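Wet bench, two-arm cell
Sep 12, 2023

Long fingers are on! I have wanted to try these on the wet task since July, when Dragica Jurić first sketched them on the back of a delivery note, and today we finally had both arms free and a whole day with no visitors. Putting it all down while it's fresh, partly for me and partly for Phyllis, who takes over the bench while I'm at Wurnau.

What we are comparing: the Nonell fingers (long, black, pointed tips) against the old Daltesura pair with the rubber pads. Same arms, same controller, same Roman scripts for homing and logging. The only thing I changed in the controller was the soft stop on the gripper opening, because the new fingers need a touch more room before they foul the wrist. Old value is written on the tape inside the cupboard door.

The task is the fishing game. Tray of water in the middle, pail to the right, toy in the water, net for the right arm. It sounds silly and it is a lovely test. Things drift. The net handle is thin and slippery, the toy moves when you so much as breathe on the water, and the wrist cameras get all the glare from the surface. If a gripper can be made to behave in this it will behave with most of what we throw at it on the dry bench.

First thing, gripping the net. With the Daltesura pair the handle always rolled between the pads, so you'd close nicely and then watch the hoop swing round and hang upside down. With the new ones I closed on the handle at half force and it stayed put. Opened, closed again, stayed put. I got Phyllis Heywood over to have a go on the right arm without telling her which force setting I'd used, and she had it first try and then wouldn't give me the controls back.

Second thing, the left arm. The idea is that the left hand waits at the tray wall and nudges, and the right hand scoops. I was worried about the length – these fingers go well past where my old collision margin thinks the hand ends – so I crept in over the rim at the slowest speed and stopped a lot. Fine in the end. The margin needs redoing properly though, I've only fudged it for the left side. 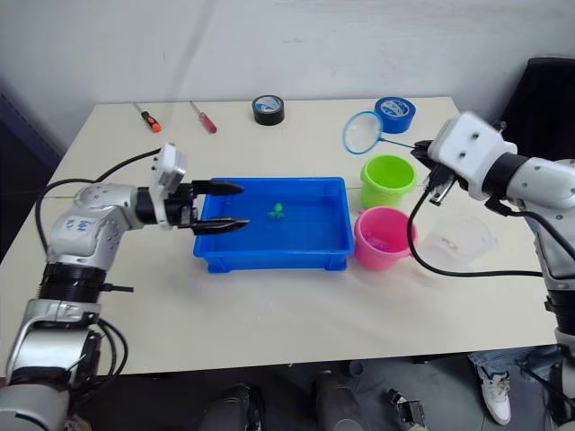
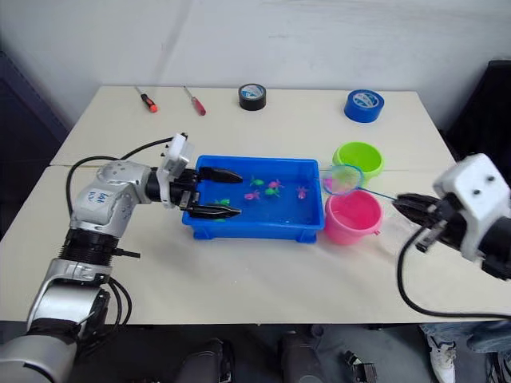
Now the less good bits, so this doesn't read like a love letter.

The tips flex. Not by much, but when the left hand pushes sideways against the tray wall you can feel it through the leader arm as a sort of mushy lag, and then it springs back and sends a little wave across. Dragica thinks a rib down the back of each finger would cure it. She wants to print one tonight and I am not going to stop her.

The wrist view is worse than with the short pair. The fingers are long enough that the tips go soft in the image, and I haven't touched the focus yet. I'd like to try tilting the left camera down a bit before anyone starts taking lenses apart. Glare is glare, we had that before.

Cables. The loop on the right arm hangs lower than I'd like when the wrist comes in over the table. It hasn't caught on anything but I found myself steering round it, and that will creep into the demonstrations if we're not careful. Clip it further up before the next long run.

Numbers, such as they are. 137 episodes with the new fingers went into the log, which brings the set to 3,938 altogether. Five of today's I've flagged to throw away, all mine, all from before lunch when I had the left and right pedals swapped over and was blaming the gripper for it. Sorry, gripper.

I also tried the wrist turned through 90 degrees for the scoop, so that the finger faces stand upright. Much nicer! The hoop goes in at a flatter angle and you can bring it up without tipping everything back out. Dragica prefers it the old way round and says I'm dragging the rim along the bottom, so we agreed to log both and label them. Look for "flat" and "upright" in the notes column.

To do, Phyllis:
– redo the collision margin for both hands, left one is a fudge
– camera tilt, left wrist, a few degrees at a time
– cable clip, right arm
– same net, same force, Daltesura fingers back on for a fair comparison, please, even though it will be painful
– change the water, and dry the finger screws when you finish

If the ribbed fingers come out of the printer in one piece, put them on the left hand only and leave the right alone. I want to feel the difference side by side when I'm back.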